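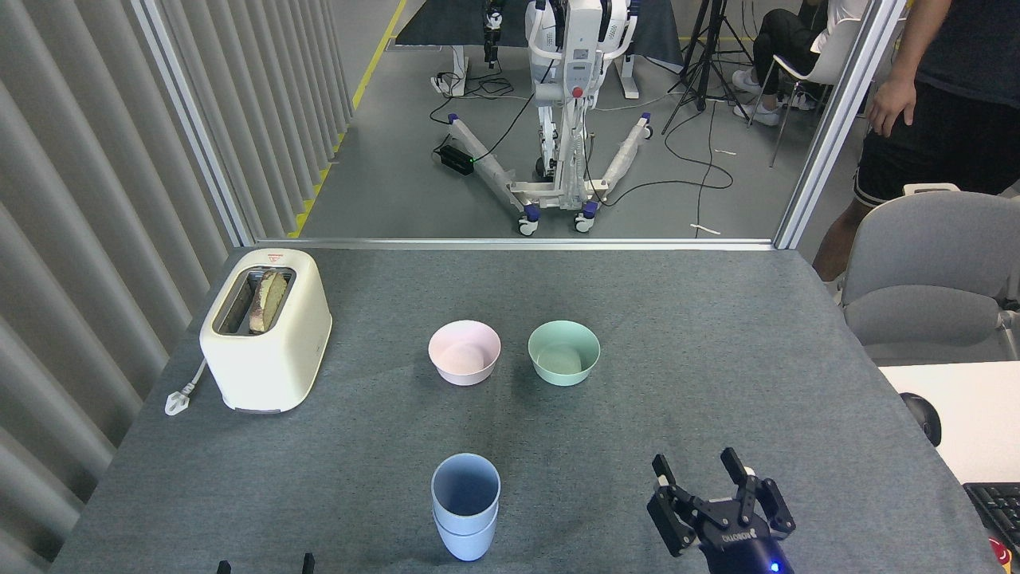 Photo: Kwabena Issahaku / Plovau

Kwabena Issahaku has spent 17 months teaching two-armed machines to do kitchen chores at Plovau, and he isn't promising anyone a robot butler.

"Stacking cups is fine now," he says. "Toast is harder. Every slice is a different shape, and if you squeeze it you've got crumbs."

His team logged 259 tries at clearing a breakfast table in November. Would he have one at home?

"Not yet. My kids are faster, and they colour on the walls."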